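Hudby folding desk: five months in

I bought the Hudby in a bit of a panic. My old desk had finally given up (one leg, a heavy printer, you can guess the rest) and I needed something that would fit in the back bedroom and still let people sleep in there at Christmas. It came from Goltcombe, who were quick and polite and sent me far too many texts about it.

Putting it up is easy. The legs swing out, you push the two catches down until they clunk, done. The first few goes were stiff enough that I had to kneel on the thing, but it's loosened up nicely since October and now I can do it with a cup of tea in the other hand. Not that I'd recommend it! 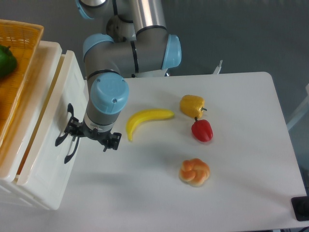
The wobble is what everyone asks me. There's a little if you type like I do, which is to say angrily, and it's worse on carpet. I put a folded beer mat under the back left foot and that sorted most of it. My sister-in-law has the Strömberg, which is steadier, but it weighs a ton and she's never once folded it away, so I'm not sure what she paid the extra for.

Marks are my main grumble. Biro comes off with a damp cloth, tea comes off if you're quick, but curry doesn't – I've tried everything short of sandpaper. I've got a big plant pot over the worst bit now. The edges have held up well though, even where I keep bashing it with the hoover.

I do wish it was a touch higher. I'm tall and my knees catch the crossbar whenever I turn round, and the risers they sell separately were out of stock every time I looked. The Trekov one has adjustable feet, so have a look at that if you've got long legs.

Would I buy it again? Yes, I think so, for a spare room. If I was sat at it all day, every day, I'd save up a bit longer. Four stars, and I'd still like to hear from anyone who's managed to shift turmeric.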